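The Pink Bowls
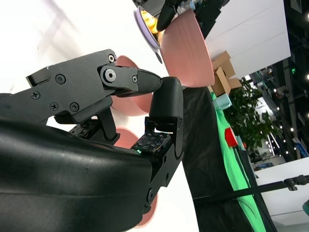

Pink bowls and the lavender plate, at the flat in Bùi Street.

Diệp Dương did not believe in the set. Pledness wanted 30 for it, post included, and the woman who had left it to her in the will had sworn it was worth a good deal more. People swore to all sorts of things once they owned them.

"It's a nice pink," said her brother.

"It's salmon. Some of it."

"Salmon's pink."

She let that go. The letter from the valuer at Trellov said the bowls were "of their period" and didn't say which period. It had a reference number, 819, and a signature like a dropped thread. She had read it twice and trusted it less the second time.

Their aunt had claimed that soup stayed hot longer in the big bowl. She had claimed the plate came over on a boat in March, wrapped in a coat, though in other years it was a train. Diệp had eaten from that plate as a girl and remembered only being told to mind the rim.

"You could keep them," her brother said.

"What for?"

"Soup."

She picked up the big bowl and turned it over, looking for a maker's mark, and didn't find one. She put it back beside the plate. It looked no more valuable from that side.

"It won't stay hot," she said.

He was already going through the cupboard for the lentils. She told him they'd be out of date, and went to find the pan.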